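# Abrir un tarro, otra vez

*Conversación con la coordinadora de recogida de datos de Dridolby*

La coordinadora llega con un café en la mano y avisa de que tiene media hora. Dirige en Dridolby al grupo que recoge demostraciones para Gajdoš, el modelo con el que la empresa espera que un robot aprenda a manejar cacharros de cocina. Su trabajo, explica, consiste en convencer a adultos con estudios de que abran y cierren el mismo tarro durante una mañana entera.

«Mi madre cree que programo», dice. «Le he enseñado vídeos y sigue creyéndolo. Yo la dejo».

El método es sencillo de contar. Una persona se pone una pinza en cada mano, se sienta ante la mesa y hace la tarea como la haría un robot si supiera. Las cámaras lo registran desde la cabeza y desde las propias pinzas. Cada intento es un episodio, y en el conjunto que llaman Corkex, dedicado a tapas y tapones, ya van 954.

¿Son muchos? Se encoge de hombros. «Depende de a quién preguntes. A los que entrenan el modelo les parece un aperitivo. A los que llevan las pinzas puestas les parece una condena».

De esos episodios han descartado 114. Pregunto por qué y la respuesta es larga. Unos tienen las cámaras desincronizadas. En otros el operador se rinde y empuja la tapa con el nudillo, cosa que el robot no podrá hacer por falta de nudillos. Y hay un grupo, que ella recuerda con cierto cariño, en el que alguien estuvo hablando por teléfono y las manos fueron perdiendo el interés.

«Los fallos honrados se quedan», aclara. «Si se te escapa la tapa y la vuelves a coger, eso vale oro. Lo que no quiero es que el modelo aprenda a disimular. Para eso ya estamos nosotros».

El reparto de turnos se decide cada mañana, a las nueve. Ninguna tanda pasa de 50 minutos, una regla que en septiembre sustituyó a la anterior, que era «hasta que te canses». La gente competitiva no se cansaba nunca, o no lo decía, y los episodios del final salían con movimientos cortos y bruscos. El modelo los imitó con una fidelidad que a ella le pareció de mala educación.

Le pregunto si no bastaría con grabar manos desnudas. Suspira; debe de oírlo a menudo.

«Una mano hace trampas todo el rato. Gira, palpa, sujeta con el meñique mientras piensa en otra cosa. Con la pinza tienes dos dedos y un ángulo malo. En cuanto te la pones dejas de ser hábil y empiezas a parecerte al robot, que es lo que se busca. Es una cura de humildad bastante barata».

Barata hasta cierto punto. En su equipo, las almohadillas de los dedos son lo primero que se gasta, y con Fillberg, el taller que les hace las piezas, mantiene una correspondencia que describe como «cordial y llena de adjuntos». Ellos proponen una goma más dura. Ella contesta que el vidrio resbala. Llevan así casi 2 meses.

Sobre cuándo estará listo Gajdoš prefiere no dar fechas. El tarro de vidrio le sale a veces; los recipientes con pitorro, menos. «La semana pasada cerró uno a la primera y aplaudimos como si hubiera aprobado una oposición. Luego cambiamos la luz y se quedó pensando».

Mira el reloj. Tiene que volver, dice, a discutir si una tapa a medio cerrar cuenta como tapa cerrada.

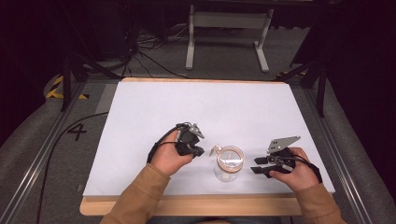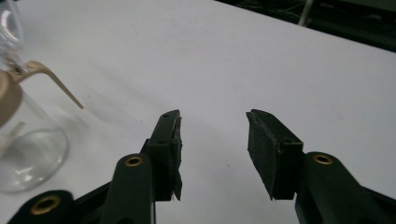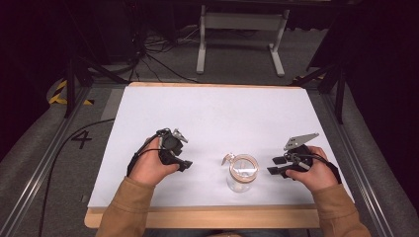

*La mesa de trabajo de Dridolby, con las pinzas de mano que usan los operadores.*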